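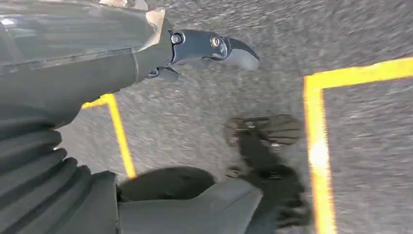
Dark gray, pointing right.

Ok quick one, bus is in a bit and I said I'd write up the Naldale move before I forget it all. So. I have a new apartment. Moved in January, still have boxes, let's not talk about the boxes.

Mostly I want to talk about noise. The old place was over a bakery, which sounds lovely. Was not lovely. Mixers going at 4, delivery door, a radio. I slept with a pillow over my head for 7 years and thought I was a bad sleeper. Nope. First week in Naldale I slept like a dropped brick and woke up confused and a little bit scared.

Things I've learned about sleep since then, no particular order:

Curtains matter more than the mattress. I spent 300 dollars on a topper at the old place and it did nothing. The curtains came with the apartment. Ugly brown things. Best curtains of my life.

Phone in the kitchen. Everybody says it, I ignored it forever, fine, they were right. I bought a plain alarm clock from the Wonditov flea market. It ticks. I put it in a drawer. Still ticks. I've stopped hearing it.

Coffee cutoff is noon. I was doing 5pm. What was I thinking.

Naps: no. I tried the short kind everybody loves and I come out of them angry at furniture.

Also temperature. I keep the bedroom way colder than I used to, window open a crack even in winter, wool blanket on top. My feet complain, so socks. The socks come off at some point in the night and I find them in odd places. One was inside the pillowcase last week.
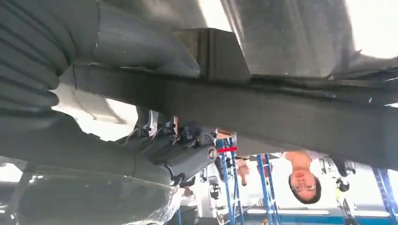

Ribs, tube, long black beam.

Now the bad part becuase I don't want this to sound like I've got it solved. The bus. Old commute was 9 minutes on foot. New one is 51 on the Hollenstein line if the connection works, and the connection at the Hollenstein depot works when it feels like it. So I get up earlier than I did over the bakery. I know. I KNOW.

But here's the odd thing, I'm less tired. Eight hours of quiet and an early alarm beats whatever I was doing before. I get on at the first stop so I always get a seat, left side, second from the back, heater under it. I read. Got through more books since January than in the whole two years before. Currently a very long one about lighthouses. Not sure I like it. Can't stop.

Tried going by bike once. Hill after the Nornent turnoff is not a hill it's a wall. Walked the bike up. Got passed by a man jogging with a stroller. Bike is back in the hallway holding up coats.

Evenings are the thing I haven't sorted. Home late, eat late, then too awake to go to bed when I should. Been trying soup. You make a giant pot, you eat it standing up, you're done in ten minutes. Lentil is winning. The tomato one was thin and sad and I ate it for days.

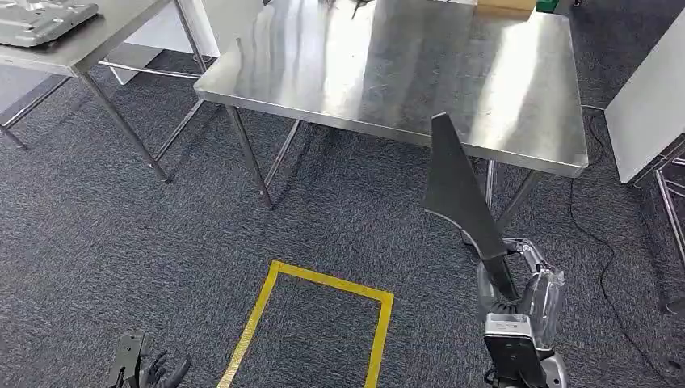 Steel table, carpet underneath.

Somebody in the comments asked last time about white noise apps. Used one for years, rain on a tent. Haven't needed it here, though the first few nights I turned it on out of habit and it kept ME up. Deleted it. If you're over a bakery, or a bar, or under a family that owns a treadmill, go for the rain one and skip the whale one. Whale one is awful. There's a long gap and then WHALE.

Earplugs: the wax kind hold better than the foam kind, but you'll get wax in your hair eventually. Peanut butter trick doesnt work, that's gum. Dish soap worked.

Still want to do: fix the bedroom door that swings open on its own, get a lamp that isn't on the floor, ask the landlord about the pipe. The pipe knocks twice when someone upstairs runs a bath. Only twice. I sort of wait for the second one now.

Will post the lentil recipe if I ever write down what goes in it. Ok bus.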